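Verna Mercado opened Lovov Racquet & Court on the main street of Torness with one stringing machine and a wall of secondhand rackets. She has been there 12 years. The shop now sells tennis, squash and badminton gear, and she still does most of the stringing herself, usually before the doors open. We talked at the counter while she worked through the morning's tickets.

Her first job in the trade was at a larger store in Bromumgate, where she was hired to run the register. "The man who did the strings hurt his wrist in my second month," she said. "They had a stack of rackets and a tournament coming, so he sat beside me and told me what to do. I did 7 that day and they were slow. I don't think they were very good either."

She stayed on the machine after he came back. When the store dropped stringing and started mailing rackets out, she left and rented the space in Torness. 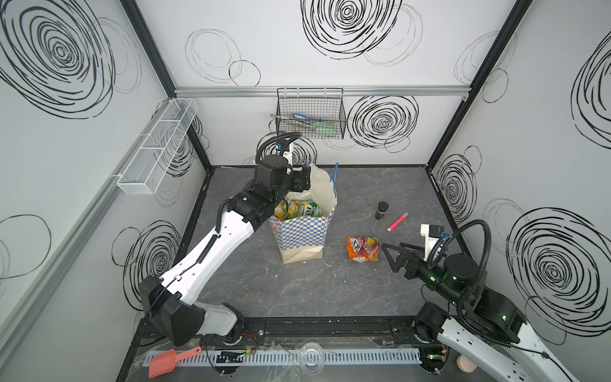

What customers get wrong

Most people who come in asking for a new racket need new strings, Mercado said. She asks them when the last set went in. A lot of them can't say.

"They tell me the racket has gone dead. The frame is fine. The strings have been in there three summers. I'd sooner sell them a string job and see them again than sell them a frame they don't need."

She recommends restringing as many times a year as a person plays in a week, with a minimum of one. For someone who plays twice a week, that means spring and fall. Players who break strings often can ask for a thicker gauge, though she warns them that it will feel stiffer.

Grip size is the other common problem.
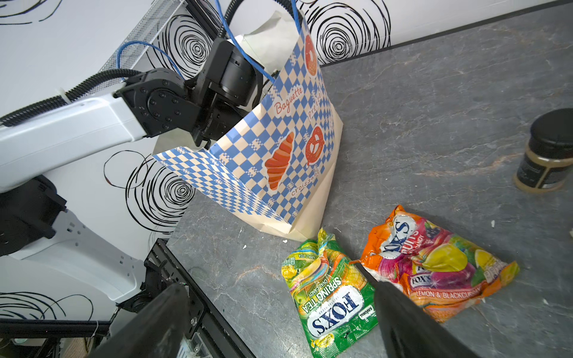
"Parents buy big so the kid will grow into it," she said. "You can do that with a coat. With a racket the kid squeezes too hard and then the elbow hurts." She keeps a tray of overgrips at the counter and will put one on for free if the racket was bought in the shop. A grip can be built up later, and she tells parents to start small.

Junior players make up a growing share of her business. The Qaisi courts, a short walk from the shop, run an after-school program from March to October, and many of those families rent from her by the season. The rental covers one racket, one restring and a swap to the next length up.

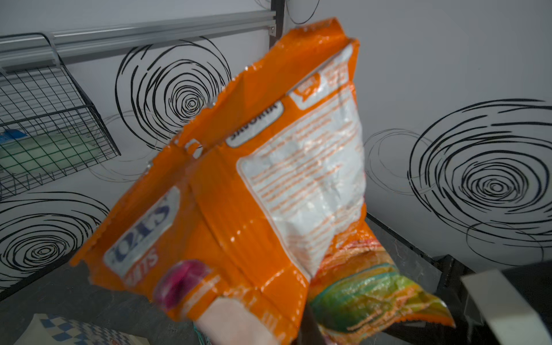

Rental rackets come back in January for inspection. She checks each frame for cracks near the throat, replaces the bumper guard if it has worn through, and cleans out the bag. The bags are the worst part of the job. "Crumpled snack bags, mostly," she said. "Orange ones, torn open at the top, pushed down where the spare balls go. I find tape, socks, somebody's homework. The rackets are usually in better shape than the bags."

Frames that fail the inspection go in the demo bin as display pieces or get taken apart for grommets. The rest are sold off at the end of the month.

Demo rackets work differently. A customer can take out up to 4 at a time and keep them for a week, and the fee comes off the price of whatever they buy.
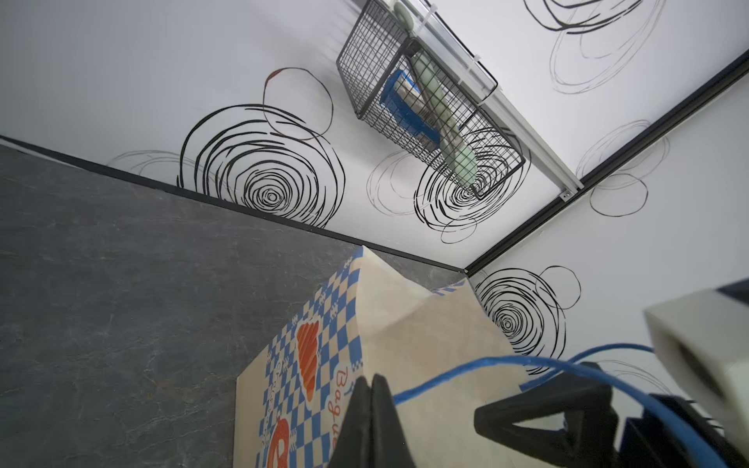 Mercado asks people to hit with them in a real match before deciding. "Everybody likes a new racket in warmup," she said. "Play a set when you're tired and see which one you reach for."

She has thought about adding pickleball, and has one shelf of paddles near the door. They sell well enough. What holds her back is floor space, and the stringing machine isn't going anywhere. She replaced the original one last year with an electronic model, and she spent over a month getting used to it.

"The old one had a crank, and I knew what every click meant," she said. "I kept it. It's in the back, and I use it for badminton."

Drop-off for next-day stringing closes at 4 p.m. Rackets left after that go on the following day's list.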